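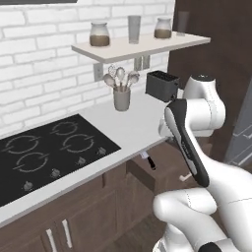
4.2 Planning around the open drawer

Figure 3. Simulated kitchen, with the arm poised over the open drawer.

We were delighted by how well the Osell planner coped with clutter. Each query gets 200 ms, and the collision model is refreshed every 20 ms, so a drawer left open is treated like any other obstacle. Of the 36 start poses, only 2 needed a second query, both with the elbow close to the tall cabinet. Widening the elbow margin there cured both, and the paths look lovely!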